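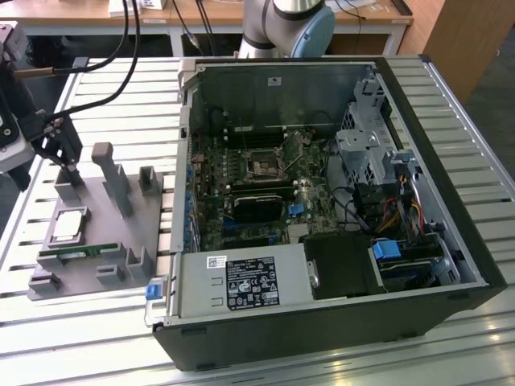

The computer assembly cell at Sotar, with the parts tray beside an open tower.

The first thing Huệ Nghiêm wants to talk about is the lever. There is a small metal lever next to the processor socket on a desktop motherboard, and for most of the spring her group at Sotar argued over whether the learning system should be shown how to lift it.

"We decided no, for now," she says. "The lever is up and the socket is open when we start. I want good examples of one thing before I have bad examples of four things."

The one thing is moving a processor between a tray and a socket. Nghiêm runs data collection for the project, called Grinstead inside the company. An operator guides the robot through the move and the system records the camera views, the joint positions and the opening of the gripper. Each run from start to finish is one example. The plan called for 3,000 of them by the end of June. The group had 2,690 when the month closed, and she did not extend the deadline to get the rest.

"The last few hundred would have looked like the ones before," she says. "We were getting too good at it. When the same two people do the same move all day, the data gets narrow."

Dalibor Halás was one of those two people. He learned the controls in a week and says the hard part came later, when he had to stop being neat. The instructions ask for different starting heights and different approach angles, and for a slow correction now and then when the chip isn't lined up.

"If I only ever come straight down, it only learns straight down," he says. "Then one day the chip is a little crooked in the pocket and it has no idea what to do."

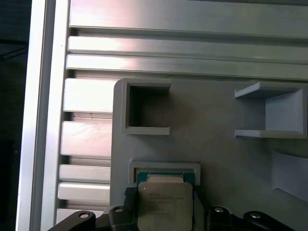 The grip took the most work, Halás says. A processor has to be held by its edges, and there isn't much edge to hold. The first pads were smooth and let the chip turn under a light push. He went through several sets before settling on a pad with a rough surface, and the older runs were kept in a separate folder.

Every run is reviewed before it goes into training. Danica Slanina does most of this, at double speed, with the wrist view and the fixed view side by side. She threw out 268 runs. Some had a dropped chip, and some had a camera that stopped recording halfway through. A failed attempt followed by a clean recovery stays in, with a label.

"People expect me to delete the ugly ones," Slanina says. "I delete the ones where the robot does something we never want repeated. Ugly is fine."

She also writes a short text line for each run, such as "pick up the processor from the tray." She has learned to keep these dull. Early on, two reviewers used "chip," "CPU" and "processor" as they liked, and it took her almost 15 hours to sort out the labels.

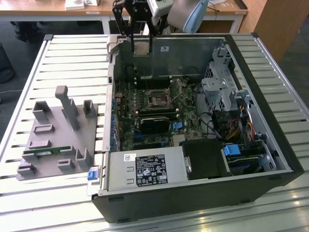
Kamil Trnka would have liked the memory modules included from the beginning, and told the group so more than once. In his view a system that has only practiced on one part picks up habits that have to be trained out again, and he would trade a third of the processor runs for a mixed set.

Nghiêm has heard the argument and partly agrees. Memory modules are next on her list. They need a firm, even push, and the present setup records position better than it records force. She wants that fixed before anyone starts.

Asked how the trained system is doing so far, she is careful. It finds the processor reliably and the pickup is good. Placement is less steady, especially when the tower has been shifted on the table between runs.

"So we are going to shift the tower more," she says. "Dalibor has a list of positions. He's not happy about it, but he wrote the list."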